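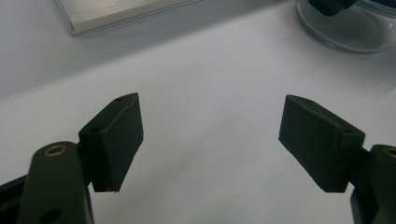
Two weeks with the Stureo hand gripper kit

I promised several of you a proper write-up of the Stureo kit back in January, and then the kit got held up, and then I got held up, and now the daffodils are out and I'm finally sitting down with a pot of tea to do it. So thank you for waiting, and a special thank you to Kerstin Haberkorn, who has emailed me twice (very politely!) to ask whether I'd bought the thing yet and whether she should.

The short answer is yes, probably, if you like building things. The long answer is the rest of this post, and you know how I am, so get comfortable.

What I ordered

The Stureo is a hand-held gripper that you put together yourself. You hold the body, squeeze the trigger, and a pair of fingers closes at the other end. With a camera mounted on it you can record yourself doing small jobs, and those recordings are what you use to teach a robot arm the same job later on. I don't own the arm yet. My plan is to learn to collect good, clean demonstrations first and spend the big money afterward, which my bank account thinks is a very sensible plan.

You can buy it three ways: printed parts and hardware together, hardware only with the files to print at home, or fully assembled. I paid $264 for the first one. I do have a printer, but it's an old one and it sulks in a cold garage, and I wanted to review what most people would be getting. It shipped from Falthorpe in a box that was bigger than it needed to be, with the small parts in labeled bags, and I do love a labeled bag.

Putting it together

The instructions run to 40 pages and they're good, with big drawings and not too many words. I'd say they were written by someone who had watched a beginner get it wrong a few times. Even so, I managed to put the trigger spring in backward, and then spent the better part of an evening convinced I had a bad part. If your trigger feels mushy, go back and look at the drawing for the spring again before you write to customer service the way I did. (Daryna Panasiuk at Stureo answered me the next morning and was very kind about it.)

The printed parts are a very dark green-black, a color I'd have called plain black until I had them out on my white table under the good lamp. The finish is matte and a little rough, kind of powdery looking, and you wouldn't mistake it for molded plastic. There's some unevenness along the lower edge of one of my pads. I could take a bit of fine sandpaper to it, and I may yet, but it doesn't touch anything I pick up, so it has stayed as it came.

The part I was happiest to find is the brass-colored bushings in the mounting arms. My last gripper, the cheap Oveck one that some of you will remember me grumbling about, had bare plastic holes, and they went sloppy on me within a month. These bushings went in with a firm push, and the arms swing nicely and come back to the same spot. I can't tell you how they'll be in a year, obviously. I can tell you that after two weeks of pretty constant squeezing I can't feel any wobble.

The pads

The pads are wedge shaped, with a flat tapered face on the inside, and they're separate pieces from the arms, so you can take them off with a small screwdriver and try something else. I really like that. Flat pads are wonderful for boxes, books, sponges, and anything else with straight sides. They're less wonderful for round things, and round things are what I seem to have the most of in my house.

I started with easy stuff: moving a sponge from one side of the table to the other, then standing a little box up on its end. Twenty tries of each, with a break to shake out my hand. The sponge was fine from the start. The box took me a while, mostly on account of my own impatience, since I kept closing the fingers before I had them lined up. Slow down at the end is my best advice to anyone starting out. Come in at whatever speed you like, but take the last couple of inches as if you were threading a needle.

Then I tried glass, and that's where I have my one real complaint. The bare pads are slippery on anything smooth. A drinking glass slid right down out of my grip (onto a folded towel, so no harm done!) and I had to squeeze harder than I was comfortable with to hold it at all. Sadao Wada, who reads this blog and has forgotten more about grippers than I'll ever know, suggested a strip of thin rubber shelf liner on each face, and that made a big difference. Stureo sells soft pad covers as an add-on for $20 a pair. For that price I think they ought to be in the box to begin with, and I've told them so.

How it is to hold

Comfortable, for a while. My hands are on the small side and the reach to the trigger is a bit of a stretch, so after a long session I feel it at the base of my thumb. Yuto Hamada borrowed mine for an afternoon and had no trouble at all, but he could palm a basketball. I'd love to see a shorter trigger as an option, and it seems like an easy thing to print.

The weight is fine, and I like that the fingers are out in front with plenty of space between them when they're open. You can see what you're reaching for, which sounds like a small thing until you've used one where you can't.

Would I buy it again?

I would, and I'd order the pad covers at the same time so I didn't have to pay shipping on them separately, as I've now done. If you just want to get going and you don't enjoy tiny screws, the assembled version is probably worth the extra. If you've got a decent printer and some patience, get the hardware only and spend the savings on tea.

A few people have asked how it stacks up against the Pennington. I've only had a Pennington in my hands for five minutes at a friend's house, so I don't want to say much, but it felt heavier and the action was smoother. Zlatko Ionescu has had one since last summer, and he's agreed to swap with me for a week, so there'll be a post on that as soon as we manage to be in the same town.

Next up for me is folding washcloths, with the shelf liner on. Kerstin, if you do order one, write and tell me how you got on with that spring.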